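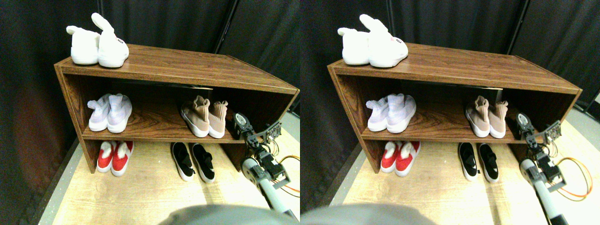 Drillavness neighborhood, load test, second pass. The claim on the download page is that the merged version of the pack loads "twice as fast" as the loose files. I don't buy it yet. No machine listed, no game version, no word on whether they cleared the cache first.

Setup: clean Plindum install, no other custom content, cache deleted before every run. Loose version is 1,788 files. Merged version is 2 big ones.

Loose, cold start to neighborhood view: 48 seconds. Merged: over 15 seconds quicker. So it helps, but that isn't twice as fast, and I only trust the first run of each. After that Windows is holding the files in memory and both versions come up close to the same.

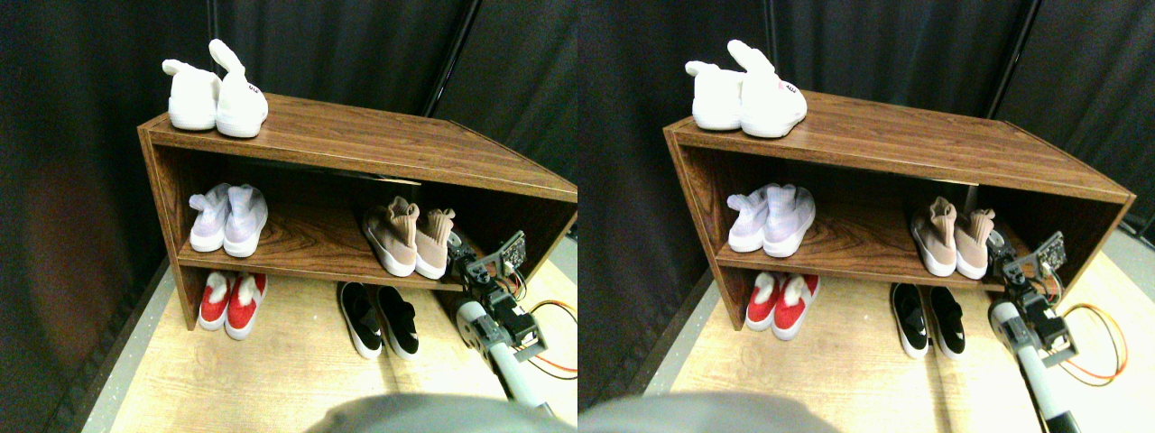 Podside notebook, bench 2, Oct 29, 2022

Other thing to check is the household that ships with the pack. Three of the teen sims load with default hair in the merged version and the right hair in the loose one. Smells like a duplicate ID that the merge tool dropped without a warning. Ran the Acharya conflict checker on it and got a clean report, but that tool also gave us a clean report in January on a lot with two front doors sharing one ID, so I'm not counting it.

To do: unmerge, compare IDs by hand, starting with hair. Rerun the load times after a full reboot each time. Don't swap the merged pack into the shared save until the hair is sorted.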